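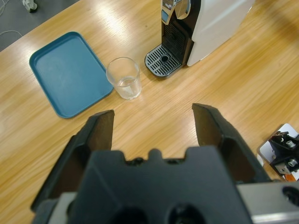 I have a soft spot for dull moons. Everyone wants the ones with hidden oceans and geysers, and fair enough, I'd want to see those too. But every time a new list of possible missions does the rounds, my eye goes straight to the battered grey lumps at the bottom, and I end up muttering at my screen.

What set me off this time was a talk in Imcombe in July. Hilkka Savolainen was speaking about small bodies in the outer solar system, the captured ones that go round the wrong way, and she put up the best picture we have of one of them. It was 11 pixels across. Eleven! People laughed, and then she talked for an hour about what you can get out of those pixels if you're stubborn: how fast the thing spins, how dark it is, whether it might be two lumps stuck together.

I came home on the late train (634 to Holtel, standing as far as Bensaid) thinking we've got our priorities a bit skewed.
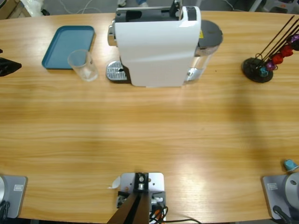 Send something cheap to somewhere boring

My view is that we should fly past far more places and worry less about whether each one might have life on it. A flyby is quick, it's simple compared with landing, and we nearly always get a surprise. Craters where we thought there'd be none, odd ridges, a patch of something bright that keeps people arguing for years. I'd happily swap one grand orbiter for a handful of little probes with a decent camera each.

I know the objection. You get a few hours of good data and then you're off into the dark, and the scientists who waited half their careers are left wanting more. Hilkka said as much when I asked her, and she'd still rather have an orbiter. She may well be right about the science. I just think a hundred strange places seen once would do more for our idea of how the solar system was put together than a couple of places seen very well, and I'd like to see a few of them while I'm still around to go to the talks.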